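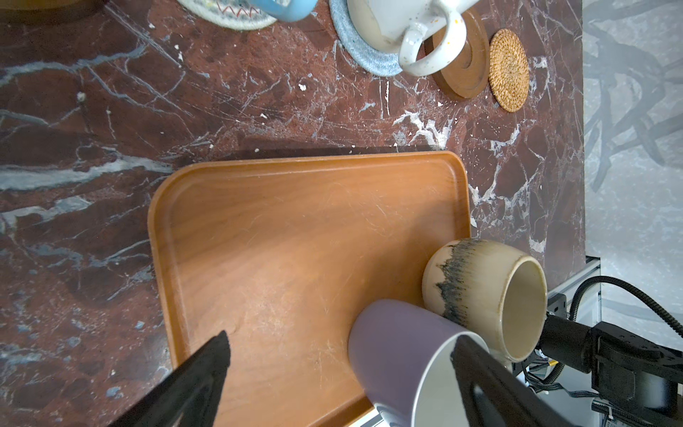 Build the table before you tune the arms

Most write-ups of home two-arm builds spend their length on the arms: which motors, which gearing, which controller. My view, after building one in a shared workshop at Worthorpe, is that the arms are the part least in need of further discussion. The table and the things on it decide whether the results mean anything.

Our working task is dull on purpose. Mugs start on a wooden tray and go to coasters, or start on coasters and go back to the tray. A mug may be upright or on its side. Lawal Shehu wanted blocks, on the grounds that a block has a known width and no handle. I argued against blocks and still do. A gripper that handles one size of block at one angle has been tested on one problem. A mug lying down can roll, has a handle that blocks half of the useful approaches, and has a rim that a finger can enter by mistake. These are ordinary faults, and a bench that never produces them is a poor bench.

The same goes for the surface. Plain white is the usual choice, and it makes the vision work look better than it is. We used a dark red marble top with pale veins and put patterned paper on the walls. Sanaa Ait Brahim logged 342 trials over February, 100 of them on a plain white sheet laid over the marble. The settings tuned on the sheet did worse when it came off. Settings tuned on the marble carried over to the sheet with little change. I would take the slower start every time.

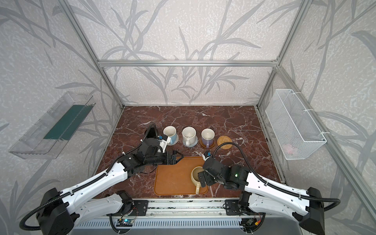
Money should follow the same order. Both arms share one metal base rail, and the enclosure is aluminum extrusion. Ayodele Anozie squared it up over 4 evenings, which seemed excessive to me at the time. It has saved far more than that in recalibration. If the rail shifts, both arms shift with it, and the error between them stays small. Two arms clamped separately to a bench will drift apart.

Wrist cameras are worth having, but they see little once the fingers close – the object fills the view. Keep a fixed camera as well, and bolt it to something that does not move when a motor starts.

The fair objection is cost in time. A cluttered bench takes longer to reset, and some 9 minutes of each hour went to putting mugs back. I accept that figure. Resetting by hand is also when loose screws and chafed cables get noticed.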